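Marks for the slow jobs

Our college robotics club spends its evenings on old office computers. Declan Kavanagh, who judges the Plelby student cup, thinks this is a poor use of a good arm. He'd like us to enter the sorting race, where a team can score 100 for speed alone.
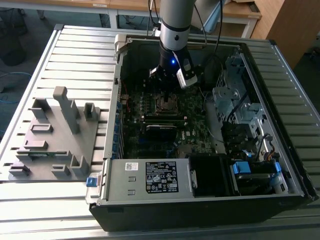 The club's arm over the motherboard of an opened desktop.

I think he's wrong. Sorting blocks teaches students to go fast. Working inside a computer case teaches them to plan a path around a drive cage and loose wires, and to stop when they aren't sure.

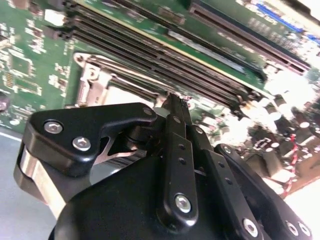 Selorm Ametepe kept a log of her attempts in June. Out of 51 she called 40 failures, and wrote a line on each. I learnt more from that log than from any race result. The cup gives no marks for a log. It should, and until it does I'd keep our students where they are.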